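From: Diệp Khương
To: garment-manipulation list
Date: Jul 22, 2025
Subject: Re: grasp scoring on knitwear

> Does the Trokska score still hold on thin mesh? Our
> runs at Haltbridge fell apart once the cloth bunched.

It holds if you drop the depth term. We retrained on 3,000 wrist views with crease direction as the only label, and tested on 137 held-out grasps.
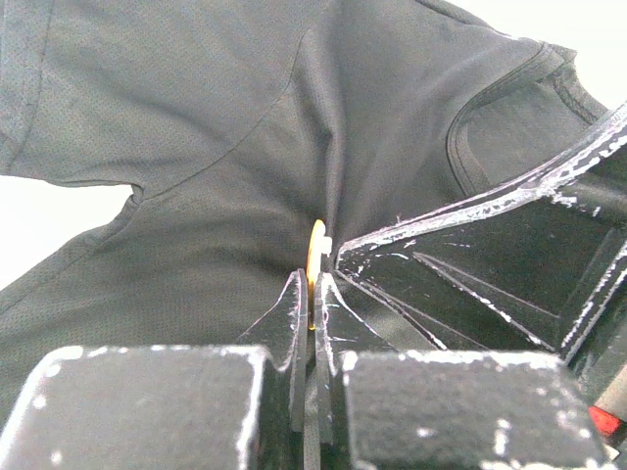 Crease direction is taken from the shading, then each line is extended and the crossings are pooled. The pooled point should sit at the fingertips. With folds running in from the top and left to the pinch, as on the grey mesh shirt, the fit is well conditioned. The raised sleeve seam has to be masked first, or it gets read as a fold.

Weights will go up in August.

Diệp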